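Cell Maintenance > Arms and grippers > Cable dress on a single-arm tabletop cell

gundulik_cell2
Posted Sat 17 March

Looking for opinions on cable dress before I commit to a redo. The cell is one black arm over a gridded table, two-finger gripper, sensor module on a bracket on top of the wrist. The task is fruit between a plate and a cloth tote bag. We run it as a handling test for soft containers, and it has been on the same program since January.

The fault is an intermittent dropout on the wrist sensor. It logged 3 times in 1,825 cycles, which sounds harmless until you see that each one stops the run and needs a manual reset. I have reseated the connector at the sensor end and swapped the cable once. Same behavior with the new cable. Supply voltage at the base is steady.

My suspicion is the service loop. It was left long when the arm was mounted and I never shortened it.

ahonen_tech
Post the arm at the bag end of the travel. If the slack is hanging near the bag you have a snag risk on top of whatever is wrong electrically. Also, what is the tie spacing on the last two segments?

gundulik_cell2
Ties are at 148 mm on the rear segment. There is nothing on the underside past that, the cable is free from there to the wrist. Bag end of the travel:

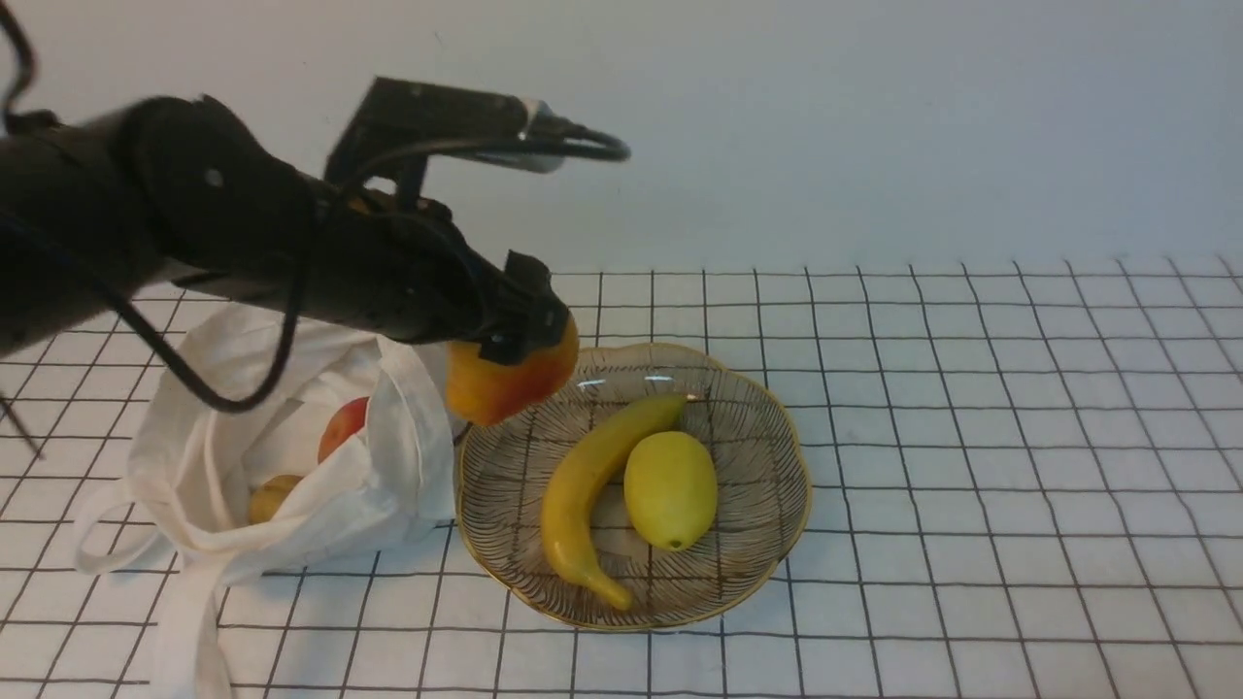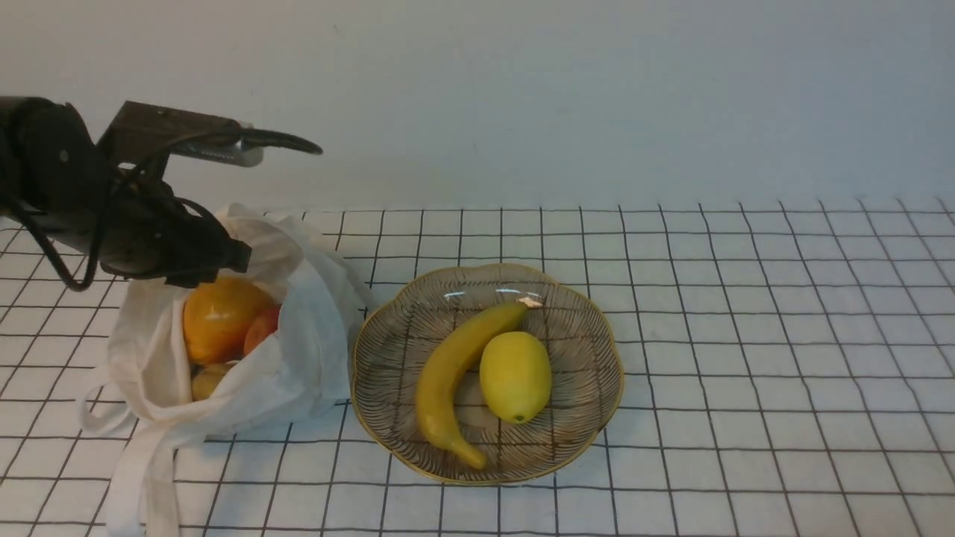
The dropouts have all been logged with the wrist pitched down, never at the home pose. I can reproduce the pose by hand with the drives off and wiggle the cable for ten minutes without getting the fault, so I don't think it is a plain broken conductor.

ahonen_tech
Too much slack. Shorten the loop until it just clears full wrist rotation plus a small margin, then put one tie on the underside at the middle of the forward segment. Leave the tie loose enough that the cable can slide. If you clamp it hard you move the flex point to the tie and you will be back here in a month.

mekel_rework
Disagree with shortening it first. A long loop flexes over a large radius and that is easy on the conductors. Take the length out and the same wrist motion gets packed into a tighter bend. I have replaced more cables that were dressed too short than too long.

I would look at the connector shell on the bracket. If there is no strain relief behind it, the weight of the loop pulls on the contacts whenever the wrist pitches down, and that matches your log. Wiggling by hand does not load it the same way — you are supporting the cable while you test it.

ahonen_tech
The weight of the loop is my point. Less loop, less weight.

mekel_rework
Or anchor it at the bracket and keep the radius. One clip behind the connector takes the load off the contacts. It can be undone in a minute if it doesn't help. Cutting length can't.

C. Aitken
Moderator here, and I look after two arms with a similar layout. Do the clip before anything else and change only that. Then run the same number of cycles you ran before and compare logs. With a fault this rare, a clean afternoon proves very little.

Separate item: check the bracket screws for torque while you are up there. On one of mine the bracket had worked loose and the sensor was shifting against its own connector at every stop. It looked exactly like a bad cable in the log.

gundulik_cell2
Bracket screws: one of them took a quarter turn. The others were tight. Marked all of them with paint pen so I can see movement.

No strain relief behind the connector, mekel is right about that. I have Hokov P-clips in the drawer, the lined type, and one fits the cable jacket. Etenesh Tsegaye on our second shift is going to fit it tonight and restart the count from zero. The loop stays at its present length for this run.

ahonen_tech
Fine, but you have now changed the screw and the clip together. If it clears you won't know which one did it.

gundulik_cell2
Agreed. If it runs clean to 1,825 I will take the clip off and leave the screws as they are.

mekel_rework
Leave the clip on. It should have had one from the start.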